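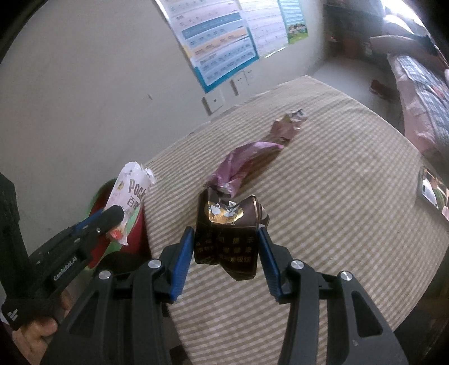
Skostine Snack Wrappers

Welcome! Skostine is a collection of notes on the small business of clearing up after snacks -- the wrappers left on a bed, mostly, and how people gather them. We love this stuff, and we hope you will too.

What's in it
3,000 short entries, 2,000 of them from bedrooms and the rest from sofas and desks. Each entry gives the surface, the wrapper colour, its state (flat, folded, crumpled, twisted) and any lettering that can still be read. Chinese and English lettering are both kept as printed, even when a crease swallows half the word!

Files
drodon.csv -- the main table
oker.csv -- colour names, 12 in all
nair.txt -- spelling notes and odd cases

Handy to know
Foil is recorded by its outer colour, with the lining in its own column. Two wrappers stuck together get two rows and a shared number. Tins and tubs on the bed go under "other". Striped sheets have their own tag (a favourite of ours).

Version 3 adds torn edges. Corrections are very welcome, especially for pinks and browns.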